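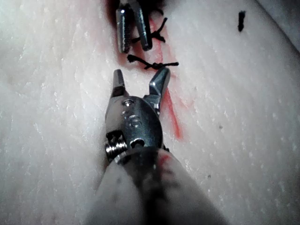

*Metal gripper with its jaws open over pale tissue, a knotted suture just beyond.*

**FOR IMMEDIATE RELEASE**

**Rakero opens Fidano subframe inspection to private buyers and sellers of used cars**

TIRHOLM, Wednesday, January 10, 2018 - Rakero, the vehicle inspection company, has opened its Fidano corrosion inspection to the general public. The service checks the front and rear subframes of used passenger cars and gives the owner or buyer a written grade for each section. Until now it was available only to dealers and fleet operators under contract.

The inspection costs $88 plus tax at any Rakero centre. The price is the same for front-, rear- and all-wheel-drive vehicles. It covers the inspection and the written report. It does not cover repair, rustproofing or the removal of aftermarket undertrays, which are quoted separately before any work begins.

**What is inspected**

A Fidano inspection divides the underside of the car into 4 zones:

- front subframe, including the engine mount brackets and lower control arm pickups
- rear subframe, including the differential mounts where fitted
- body mounting points and the sheet metal next to them
- brake and fuel lines where they run along or through a subframe section

Each zone is graded separately. Grade A means surface colour change only. Grade B means scale that can be removed without loss of section. Grade C means measurable loss of wall thickness, still inside the limit set for that vehicle. Grade D means the limit has been passed or the metal is perforated. A car with any zone at Grade D is reported as Grade D overall, whatever the condition of the other three.

Wall thickness is measured with an ultrasonic gauge at fixed positions listed on the data sheet for the model. The technician cleans each position to bare metal, takes the reading, records it and reseals the spot with a cold-applied wax. Tapping with a hammer is still used to find places worth measuring, but the result of a tap test is not entered in the report as a finding.

"A stamped steel subframe often rusts from the inside out," said Binta Shehu, technical manager at Rakero. "The outer face can still have most of its paint when the lower seam has lost a good part of its thickness. A look from underneath with a flashlight will find the bad ones. It will miss a fair share of the ones that are going bad, and those are the cars people are buying."

**Why subframes**

Salt and brine collect in the closed sections of a subframe through the drain and tooling holes. Where the drain holes are blocked by road dirt, the lower seam stays damp for long periods. The rate of loss depends on the coating used when the part was made, the shape of the seam, how often the underside is washed and whether the car is parked in a heated garage. Warmth speeds up the reaction, so a car kept indoors with wet salt on it can be in worse condition than the same model left on the street.

Replacement is possible on most cars, as the subframe is bolted to the body, but the labour is considerable. The powertrain has to be supported, the steering shaft disconnected in the case of a front unit, and the wheels aligned afterward. On older vehicles the captive nuts in the body may turn or break when the bolts are removed. The report notes the visible condition of the bolt heads for this reason, although Rakero cannot say in advance how a given fastener will behave.
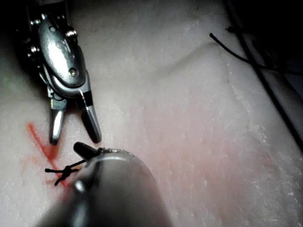 Rear units on all-wheel-drive cars add the exhaust, the propeller shaft and in many cases the fuel tank straps to the list of parts to be disturbed. A buyer who knows the grade before the sale can ask for a price that takes the work into account, or can pass on the car.

**Dealer trial**

The method was tested in a trial program, known inside the company as Toledo, which began last April. A total of 700 used cars were inspected under the program, all of them supplied by dealers. The trial was used to settle the number and position of the gauge readings for each model and to check that two technicians working separately would give the same car the same grade.

Two changes were made as a result. The first was to the body mounting points, where the early procedure called for a reading too close to the weld flange. Double thickness in that area gave readings that looked better than the part was. The position has been moved inboard on all data sheets. The second was to the wording of Grade B, which some dealers had been taking as a pass with no further action. The report now states that a Grade B zone should be cleaned and coated before the next winter.

"The dealers were direct with us about the wording," said Ladi Afolabi, who runs service operations for the company. "They wanted a report a customer could read at the counter without having it explained. We took out a page and a half and kept the numbers."

**Validity and limits of the report**

A Fidano report is valid for 100 days from the date of inspection. Within that period it can be transferred once, from seller to buyer, by entering the report number and the vehicle identification number at any Rakero centre. After it lapses the readings stay on file and can be compared with those from a later inspection.

The report describes the condition of the car on the day it was inspected. It is not a warranty, and it does not replace a provincial safety inspection where one is required for transfer of ownership. Sections hidden behind fixed panels, heat shields or thick underseal are marked "not accessed" and are given no grade. Where more than one section in a zone is marked this way, the zone is left ungraded and the customer is told before payment.

Cars with fresh underseal over the subframe will not be accepted unless the owner agrees in writing to have it removed at the gauge positions. Cast aluminum subframes are inspected for cracks and for corrosion at steel fasteners, but are not gauged. Vehicles with a full perimeter frame, including most pickups, are outside the scope of the service at present. A data sheet format for ladder frames is in preparation and no release date has been set.

**Booking and preparation**

Inspections are by appointment. Owners are asked to bring the car with the underside washed and with any accessory skid plates already off. The fuel tank should be no more than half full if the car is booked for a rear subframe check, as some gauge positions are reached by lowering the tank slightly on its straps. Owners should also bring the wheel lock key.

A private buyer may book an inspection on a car still owned by someone else. In that case the seller has to sign the consent form, which covers the cleaning and resealing of the gauge positions. Both parties receive the same report on the same day.

Existing dealer and fleet contracts continue on their present terms. Reports issued under those contracts use the revised grade wording from today, and reports issued earlier will not be reprinted.

**About Rakero**

Rakero inspects used passenger cars and light commercial vehicles for private owners, dealers and fleets. Its head office and training centre are in Tirholm. The company does not sell vehicles and does not carry out structural repairs.

**Media contact**

Ladi Afolabi
Service Operations, Rakero
Tirholm

Sample reports and a blank data sheet are available to media on request.

\- 30 -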